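April 25, 2019

Quick one tonight, have to be up at 6 and the laundry isn't even folded. But I promised Lenka I'd write up the bread thing before I forget all of it.

So. Rye. I've been at it since winter and the loaves kept coming out like wet brick. Dense at the bottom, big cave under the crust, gummy in the middle even the next day. Blamed the oven, blamed the flour, blamed the cold kitchen in Stasinau (fair, that kitchen is freezing). Then Norbert came by for coffee, poked the starter with a spoon and asked when I'd last fed it. Tuesday? Maybe Monday.

Right. There's your problem.

What I do now. Feed it the night before, then again in the morning. Rye flour and water, same weight of each. 90 grams is plenty, I was making way to much before and pouring half of it down the sink. Leave it by the radiator, not on it. When it smells like apples and has a domed top it's ready. If the top has sunk in you waited too long. Use it anyway, just expect a sourer loaf.

Salt goes in late. Caraway if you like it, Vendula doesn't so I make hers without, separate tin, whole separate mess.

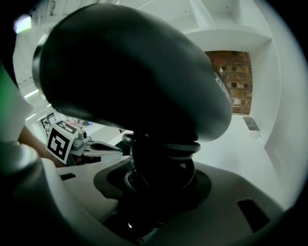

The dough itself is where I went wrong for months. I kept kneading it like wheat dough, adding flour every time it stuck to me, and rye just sticks, that's what it does. Wet hands and a scraper. Stir it hard for a few minutes and stop. A spoon with a thin handle kills my wrist by the end so I want something fat and rounded to hold, like that big black handle, and I'm still looking for a spoon like it. Ctibor says wrap the one I have in tape. Ugly but ok, maybe.

Then into the tin, smooth the top with a wet spatula, flour over it. Wait for cracks in the flour. Took me 2 hours last time, longer when it rained. Don't go by the clock, go by the cracks.

Bake hot for the first 30 minutes, then turn it down and leave it till it sounds hollow on the bottom. Mine goes dark. Darker than looks right. Leave it.

And then the worst part, don't cut it. Next day at the earliest. I know. I cut the last one warm and it was glue, ate it with butter standing at the counter and regreted it at dinner.

Flour: the coarse rye from the Saturday stall if they have it, otherwise whatever the shop has. Couldn't taste much diffrence between the two in the last pair of loaves, Norbert swears he could. He also swears by a cast iron pot instead of a tin. Haven't tried. Too heavy, and mine is full of soup.

Benjamín, if you're reading, your jar of starter is in my fridge with your name on it, come get it before June or it goes in the pancakes.

Pancakes with old starter next time, I have a decent recipe somewhere. Ok bed.

Contact | © 2019 Vastholm Kitchen Notes | Back to top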